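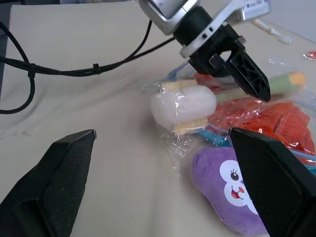 **Hilo n.º 110**

Hoy toca el capítulo «bolsas transparentes». Quien venga buscando minimalismo escandinavo, que vuelva otro día.

---

Antecedentes: en esta casa los juguetes han vivido en una caja de cartón, en un cesto, debajo del sofá y, durante una temporada muy dura, dentro del horno. Enero de 2022 era el mes de arreglarlo. Lo escribí en la nevera y todo.

---

El método de la bolsa transparente me lo vendió Colette Royer con una frase imbatible: «Así ven lo que hay y no lo vuelcan todo». Colette no tiene hijos. Tiene un ficus.

---

Paso uno: sábana blanca arrugada sobre la mesa. Plancharla habría sido tomarse demasiadas confianzas con la vida. Lo bueno del blanco es que cualquier pieza suelta canta enseguida. Lo malo del blanco lo sabe mi lavadora.

---

Paso dos: la bolsa, a la mesa. Plástico transparente, juguetes de todos los colores y un sector naranja que se lleva las miradas. Yo diría que el naranja es el color de las cosas que se pisan descalza a las tres de la mañana.

---

Paso tres: decidir qué se queda. Mi criterio era sencillo. Si lleva desde abril sin salir de la bolsa, se va.

El criterio del tribunal infantil también era sencillo: se queda todo, y además falta uno.

---

¿Cuál falta? «El otro.»

Llevamos así desde el desayuno.

---

Miré en Vuden a ver si vendían algo más digno que una bolsa. Tienen un mueble precioso con cajones, 1.590 pesos, montaje no incluido, tornillos supongo que tampoco. La bolsa salió gratis. Venía con unas toallas.

---

Hiu-tung Kong me escribe por privado que ella etiqueta cada bolsa con un dibujo. Le he contestado con un corazón, que es lo que contesto cuando algo me parece admirable y no pienso hacerlo jamás.

---

Ventajas de la bolsa transparente, tras una semana de uso:

- Se ve lo que hay.
- Por lo tanto, se pide lo que hay.
- En concreto, se pide lo del fondo.

---

Li-hua Tseng pregunta si no hacen ruido. Li-hua, querida, una bolsa de plástico llena de juguetes a las siete de la mañana de un sábado suena como si alguien estuviera friendo un piano.

---

He prometido no comprar más juguetes hasta que quepa todo sin empujar. King-fai Ho, el padrino, ha prometido lo mismo y luego ha preguntado cuánto mide la puerta de entrada. Ha encontrado una oferta de hasta 900 piezas.

---

Para quien preguntaba por las bolsas: sirve cualquiera, siempre que cierre bien y sea resistente. Y fuera del alcance de los pequeños, que una bolsa de plástico no es un juguete. Los míos me la piden y la abro yo.

---

Actualización de las ocho y cuarto: ha aparecido «el otro». Estaba en mi bota. En la derecha, con el pie ya dentro.

---

Mañana, los puzles. Tengo una caja que dice 100 piezas y ninguna fe.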